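Growers and graziers wanted – Vevberg soil and stubble trial

We need people who farm. Any size, any system, grass or arable or a bit of both. The Vevberg trial looks at what happens when a field is left alone between crops – no ploughing, no spraying off, old perennial grains sown along one side – and we're short of farms on the heavier ground.

What you'd be doing: one field, 2 seasons. We bring the seed. You sow it when you'd normally sow, keep a diary (paper is fine), and let us walk on and take soil cores in April and again after harvest. Worm counts too, if you can stand it.

Payment is £900 per farm per season, paid after the spring cores. Seed, bags and lab costs are on us. Livestock can go on the stubble, just write down when they went on and came off.

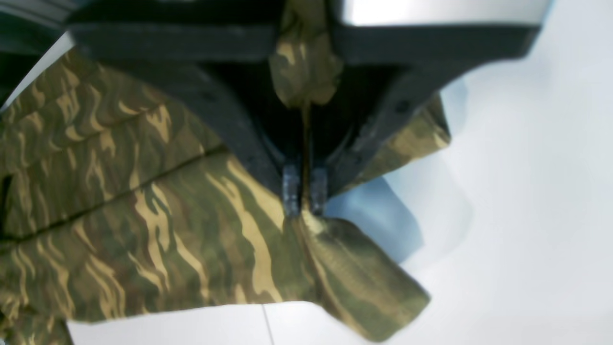 Do I have to be organic to take part?
Any system is welcome, and we would really like more conventional farms, as most of the 586 fields on our list so far are organic or half way there.

Who can't join: land with less than a year left on the tenancy, anything under glass, fields that flood most winters. Sorry. Also no fields already in the Prititz rotation scheme – the two sets of records get in each others way.

Handy but not needed – old cropping records, yeild maps, a neighbour who remembers what the field was before the hedges came out. We had one map going back to before the drains and it was worth more than a week of sampling.

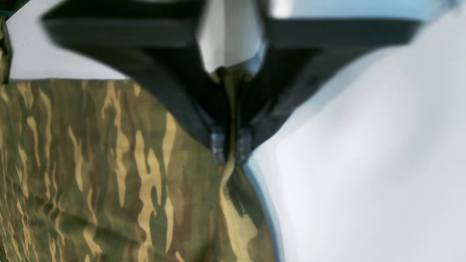 Fabric held in the gripper

To apply: name, nearest village, field size, soil type if you know it, what's in it now. Half a page will do. Post or hand in to Sosina Abdella, Vevberg trial, Csonka Yard, Brornulska. Phones answered until 4pm, try again if it rings out as we are mostly outdoors. Farm visits start as soon as forms come in, heavy clay first.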